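## Gamage Tabletop Recorder

Gamage is the simulated recording station in the Bisen line. It produces demonstration data for teaching a two-finger gripper to pick and place, and it runs on one workstation with no arm attached. An operator drives the gripper with a hand controller, and each attempt is saved as a separate episode.

Every episode stores the wrist view, finger opening, gripper pose and operator commands on one clock. Default rate is 15 samples per second; 30 is available if the workstation can hold it. Episodes can be trimmed, tagged or rejected before export.

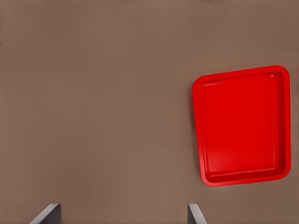

*Wrist view in Gamage: gripper open, empty red tray at right.*

The tray is the standard place target. Its position and rotation are redrawn at every reset within limits set in the scene file, so a batch does not teach the system one fixed location. Table color and lighting can be varied the same way - both are off by default.

**Supplied with the station**

- Recorder software, 2 seats
- Hand controller with cable
- Brekton starter set, 361 episodes, reviewed and tagged
- Export tool for Fuvlow training jobs

**Notes**

Failed attempts are kept unless the operator rejects them. They export to a separate folder and are left out of training jobs by default. A full session of recording takes roughly 2 GB of disk space at the default rate.

Scene files from earlier Bisen recorders load without conversion, but tray limits must be entered again.

Page revised August 15, 2019. The next software release is planned for November.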